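Industry > Automation > Features

The test apartment at Droltent has a gray floor, an upholstered chair and a shoe rack by the door. Visitors tend to ask about the kitchen. Engineers there spend much of their time on the rack.

Tidying shoes is among 52 household chores on the company's list, which was drawn up in July under Padmavathi Rajan, head of home trials. Each chore is attempted by a two-armed walking robot known to the staff as Caster. Of the 52, the machine is now considered dependable in five.

"Shoes are not yet one of the five," Ms. Rajan said. "A slipper is soft, it has an opening, and it belongs with another slipper. A person deals with all of that without thinking."

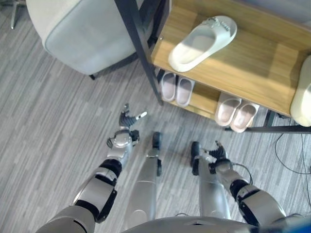
Caster reaches toward the lower shelf of the rack, where pale pink slippers are kept in pairs.

Low shelves present a particular difficulty. The robot must bend its reach beneath the shelf above while keeping its balance, and the light is poorer there. Eduardo Dagdag, who is responsible for the hands, reported that fingers able to hold a stiff sandal will often fold a thin slipper - or push it to the back of the rack.

Progress is being made. The team has recorded about 4,000 attempts at the rack, and the time needed to return a single pair has fallen to 172 seconds.

Hema Chacko, who manages factory trials at Bustelent, considers the shop floor an easier setting. Parts arrive in the same bin, facing the same way, and a failed grasp can be repeated. Households offer no such order, she noted, and her firm has no plans to enter them.

Droltent intends to continue. Laundry folding will be tested next, in the same apartment.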